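Shares 70 | Comments 22

The fault that halted tabletop work at the Halvorsen laboratory in January produced no alarm. A robot arm closed its gripper on the handle of a spoon, registered a secure grasp and began to lift. A second spoon, lying across the first, came up with it, slid free and struck the wrist camera. The arm continued along its planned path with a displaced camera and a false record of where its own fingers were.

Damage was limited to a cracked lens cover. The review that followed took considerably longer than the repair, and its findings have since been circulated to the other sites using the Mellari control software.

According to the review, the software treated each utensil as a separate item with clear space on every side. Where two items touched, the planner still selected a grasp for one of them and made no allowance for the other. The force reading at the fingers rose slightly during the lift, but it remained inside the permitted band, and the arm was given no cause to stop.

A second weakness lay in the camera check. The Altari arm compared its camera position with the stored calibration only at startup. A knock received during a shift could therefore go undetected for up to 22 hours -- the longest interval between restarts in the laboratory's log.

Two changes were adopted. The planner must now identify contact between objects before it commits to a grasp, and it must move the upper item away first. The camera position is verified after every lift, and any disagreement brings the arm to a halt with the gripper open.
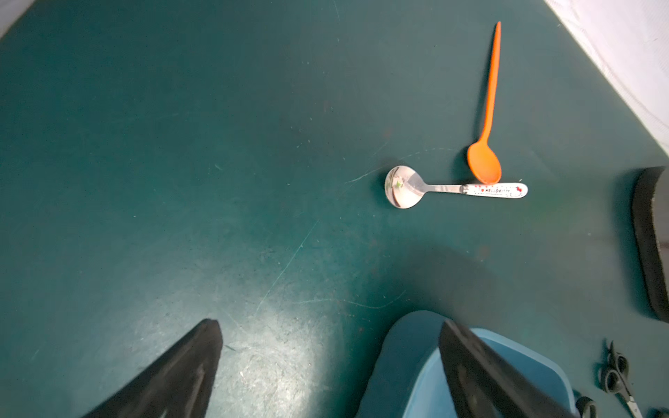
Two spoons on the work surface, seen from the wrist camera between the open gripper fingers.

The laboratory has also revised its rules for staff. No one may reach into the work area while the arm is powered, including to free an item that has caught. Corkatard, which maintains the arms under contract, has asked that minor collisions be reported in the same manner as serious ones. Under the earlier practice, an impact that left the arm running was entered in the log at the operator's discretion, and several were not entered.

Work with single utensils has resumed. Trials with overlapping items are continuing at reduced speed.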